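I have been trying to make my grandmother's onion tart since September and I have now made it more often than she did, which she would have found very funny.

The recipe came to me on the back of an electricity bill. It says onions, butter, anchovy "if there is any", eggs, cream "until it looks right", hot oven. No weights, no times. The only number on the whole sheet is £119, and that was the electricity.

The first tart was soup in a pastry bowl. The second one I cooked for so long, out of spite, that the anchovies went to charcoal and the smoke alarm joined in. By the fourth I had learnt that she must have cooked the onions for much, much longer than any normal person has the patience for. When a recipe says ten minutes to soften an onion, somebody is lying to you. I gave mine an hour and a bit on the lowest flame, with the lid on for the first 30 minutes and then off, stirring whenever I remembered, and they went the colour of a good violin and shrank to about a cupful. That was from 1000 grams. You stand there feeling robbed.

Flor Alvarado came round for number five and ate two slices and said it needed vinegar. I sulked. Then I put a teaspoon of sherry vinegar in number six, right at the end, when the onions were sticking to the pan, and I'm sorry to report that it needed vinegar.

The cream was the other trouble. "Until it looks right" is fine if you've made a thing every winter for half a century. What looks right to me is two whole eggs, one extra yolk and 200 ml of double cream, beaten with a fork and poured in slowly so the onions stay put. Nutmeg if you like it. Gaetano from the deli in Hisley says no nutmeg under any circumstances, but he also sold me the anchovies in salt that took half an evening to rinse, so we are not currently taking his advice.
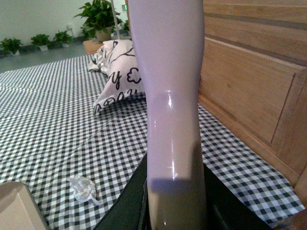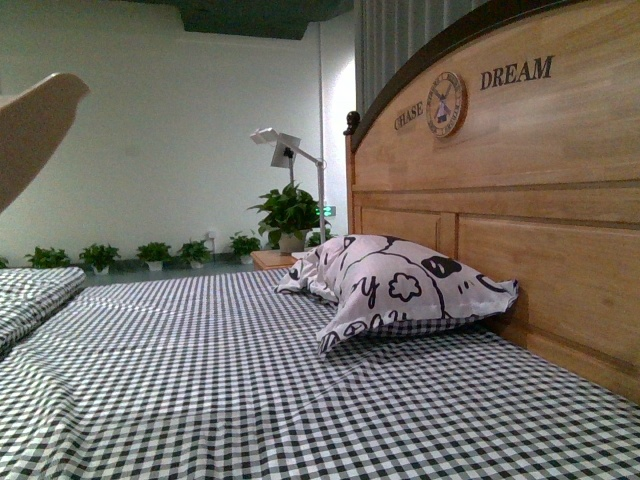 Pastry, then. I make mine with cold butter and a splash of iced water, and I've stopped pretending I can roll it into a circle. It comes out the shape of Wales and I patch the corners. The anchovies go on top last, laid in a lattice, and my early ones wandered all over the place. What you're after is something closer to the gingham on that bed, straight lines both ways and the squares more or less matching, with half an olive in each if you have the olives. Then 180 degrees for 35 minutes, and leave it alone until it's barely warm. It is better the next day, cold, eaten over the sink.

Number eight is in the oven as I type. I forgot the vinegar.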